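December, 4:40 pm

Back on the fridge task in the Wiscombe kitchen sim. Sirkau want us to sign off against the draft practice note before the break, and I still don't like clause 8. It says a run "passes" if the door is open and the target item is reachable at the end. Reachable by whose reckoning? The checker reads poses straight out of the simulator, so it never cares what the policy could see.

Went through 40 of the 300 logged runs by hand. Door angle is fine in all of them. What bothers me is how much of the view the open door takes up, and the note has no line on occlusion at all.

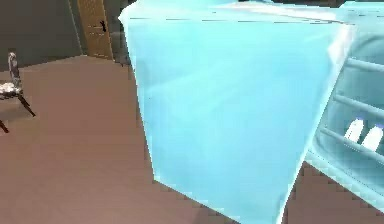

Proposed wording, to argue over: a run can't be scored as a pass unless the target is identifiable in at least one camera view at the moment of scoring. The Escobedo people will say that's too strict for see-through doors. Maybe, but real fridge doors aren't see-through, and I'd want that written down as a limit on any claim we make — same font size as the claim.

Also:

- the 99 per cent figure in the Drimby summary is simulator only. Label it or pull it.
- rerun with an opaque door material before anybody quotes a number
- clearance to furniture isn't in the note either. Chairs and walls count as obstacles in my book.
- keep failed runs in the log. Two folders were tidied up last month and I can't tell what was in them.

Not signing yet. Opaque door config is half done, colour is set but the collision mesh still loads the old one.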